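Clornach Stackable Storage Tray, 21 litre

Ordering code: CL-21 G
Colour: grey
Maker: Clornach, sold in the UK by Patalham Supplies

The Clornach tray is a strong open container for workshops, schools and packing rooms. The sides go outwards a little, so empty trays sit inside each other and take very small space on the shelf. When you don't need them in summer, you can keep a whole stack under a bench.

Outer length is 600 mm. Please measure your shelf before you order — we cannot take back trays which have been used. A flat lid is sold separately and fits all trays made after December 2016. The older lid from Rathore does not fit, even if it looks very similar.

Cleaning: use warm water and a soft brush. Please do not use strong acid cleaners. Small scratches will come with daily work and they do not make the tray weaker.

Delivery: orders before noon leave our store in Cirkivby the same day. For islands please add five working days. Pallet orders are sent by a separate lorry, and the driver will telephone you first.

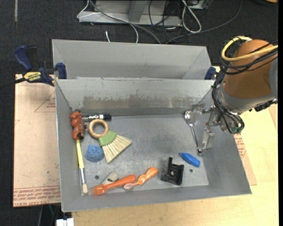 Guarantee: five years for cracks and broken corners. Keep your invoice, as we must see the number on it. The guarantee does not include trays which were left outdoors during winter.

Larger quantities: we keep 3000 trays in store and can give a better price for schools. Write to Tegwen Bowen in the sales office and tell her how many you need and the delivery address. For questions about lids and labels, please ask for Sixten Strand.

Price list valid from Jun 6, 2018. VAT is not included.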